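How to read a news roundup without being fooled by it

A roundup page gives you a dozen one-line stories from a dozen places. I don't trust them much, and after comparing 437 items with the reports they came from, I trust them less. Still, people read them, so read them with some care.

Start with the date. "As of Friday" means very little when the page doesn't say which Friday. If an item has no date, search its main phrase and find the first report. Bredari, a digest I used to read daily, ran a flood story in October that was already three years old.

Next, check the numbers. A sentence like "800 homes were damaged" should have a source attached. Damaged according to whom? Insurers and fire departments don't count the same way, and a digest will happily borrow either figure.

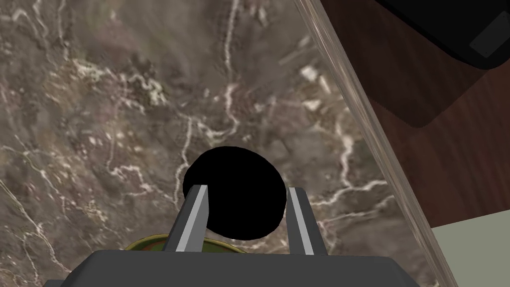
A gripper over a round black object, computer rendering.

Then look at superlatives. "Worst in the world" usually had a time and a place in the original: worst that morning, among the cities on one list. My colleague Irina Cozma rewrites every such line as a question before she looks it up. Try it.

Last, open the link. If there isn't one, or it leads to another digest, treat the item as a rumor. Paid services are no cure. Linel charges 199 a year and its links go in circles too.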